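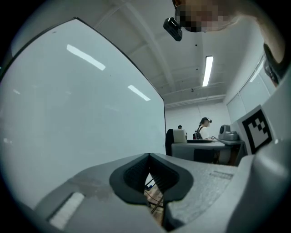

Oleksandra Tymoshchuk objected at the close of the last lecture that the course had spent two weeks on grasping and had still not said whether a machine can clean up after a meal. Her objection is a fair one, and these notes take it as their starting point.

Unit 2. Household and Shop-Floor Chores: The Present State

Required reading: Ladefoged, course reader, chapter on contact and wiping. Students who missed the November session should also read Kragh's notes on hand-held grippers.

2.1 What counts as doing a chore

For the purposes of this course, a machine can do a chore when it completes the whole job in a room it has not been set up for, at a pace the owner would accept, and without a person standing by. Most published results meet one of these conditions. Few meet all of them.

Wiping a whiteboard is a useful first case. The surface is flat and the motion is simple, yet the tool must keep an even pressure over the full width of the board, and faint marks are hard to detect under ceiling lights. A person tilts the head to see past a reflection. A machine with a fixed camera has to be told to move, or has to learn that moving helps.

2.2 Learning from people

Hand-held grippers allow a person to carry out the task directly while the motion is recorded. The method is quick and needs no robot in the room. Its weakness is that people correct small errors without noticing, and the arm that later repeats the motion may lack the reach or the wrist angle to do the same.

In the Haltness exercise, students will work from a set of 3000 recorded attempts at tabletop and wall-surface chores. Of these, 1532 were marked as complete by the graders. Grethe Ladefoged and Hafþór Kragh disagree on the marking of partial wipes - both views are given in the reader, and either may be defended in the written work.

2.3 The shop floor

Conditions at a plant such as Flakwood are easier in one respect: parts arrive in known positions. They are harder in another, as a stopped line is costly and a slow recovery may be worse than none. Sorting mixed scrap and threading soft cable remain largely manual.

Written work

Choose one chore and state which parts of it a machine could be trusted with today. Submit two pages to Bergþóra Sveinbjörnsson by 4 p.m. on the day before the seminar. Late work is accepted only by prior agreement.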